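Unidad 2. Evaluación de kits de brazo robótico para prácticas de aula

En esta unidad revisamos el kit Staltosico, que Skovon ofrece a centros de formación. La propuesta se compara después con el modelo Bravo, visto en September — los apuntes de aquella sesión siguen siendo válidos para la parte de cableado.

El ejercicio de referencia es el traslado de cubos entre casillas marcadas con cinta de color sobre una mesa blanca. Las casillas se tocan por los lados, así que un error pequeño de posición ya deja la pieza sobre la cinta. Conviene fijarse en la pinza y en el recorrido del cable. 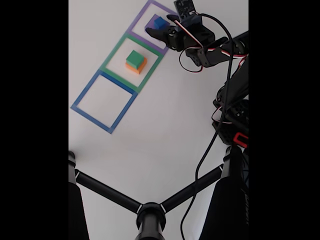
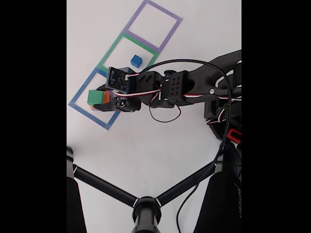 Figuras 1 y 2. Brazo y casillas morada, verde y azul. En la figura 2, la pinza sujeta un cubo verde sobre la casilla azul.

Datos de la oferta: el kit cuesta 2000 euros, o 3150 con el servicio de puesta en marcha de Filtstead. El presupuesto del taller es de unos 3000, por lo que la segunda opción queda fuera salvo que se negocie.

Puntos que debe recoger el informe:
— Acceso a los servos y a sus conectores.
— Longitud del cable y holgura cuando el brazo se extiende.
— Comportamiento con piezas apiladas (la figura 1 muestra un cubo verde sobre un bloque naranja).
— Condiciones de garantía y repuestos.

Entrega: 2025-10-22, por escrito, a Ximena Núñez. Extensión máxima, dos páginas sin contar anexos.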